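Rurnach desk set: mouse and pad placement

README

Summary

Rurnach is a small image set about tidying a desk, and in particular about putting a computer mouse back on its pad. It is part of the Oteck collection of household and office tasks. The set has 66 short episodes, all from the same desk. 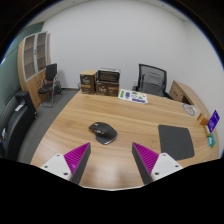

The task has one goal state: mouse on pad, pad clear of everything else. Start positions vary. In some the mouse sits out on the bare wood with the empty pad to its right, and those are labeled "off". Episodes where the mouse is already on the pad are labeled "on". A mouse that overlaps the edge of the pad counts as "off".

Objects

mouse - dark, sculpted, with a thumb rest
pad - dark gray, flat, rounded corners
boxes - cardboard, toward the back of the desk
sheet - white, printed in green and purple

Only the mouse and pad are task objects. Boxes, paper and anything else on the desk are background and have no labels.

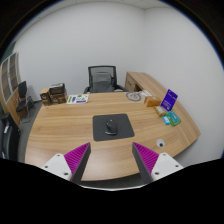 Labels are stored one line per episode: episode number, start state, end state, notes. The notes field is often blank. End state is judged from the last image only. If the pad was moved as well as the mouse, the notes field says "pad moved".

Splits

train - 62 episodes
test - 4 episodes

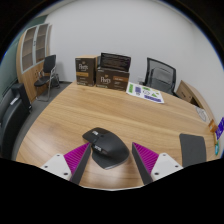 The test split is too small for scoring. Use it to check that your loader works, and use the Flinavham set for real comparisons.

Known problems

Glare on the wood can hide the edge of the pad.
Label file version 3 replaces all earlier ones - delete old copies before loading.
Kettunen tools read the label file without changes.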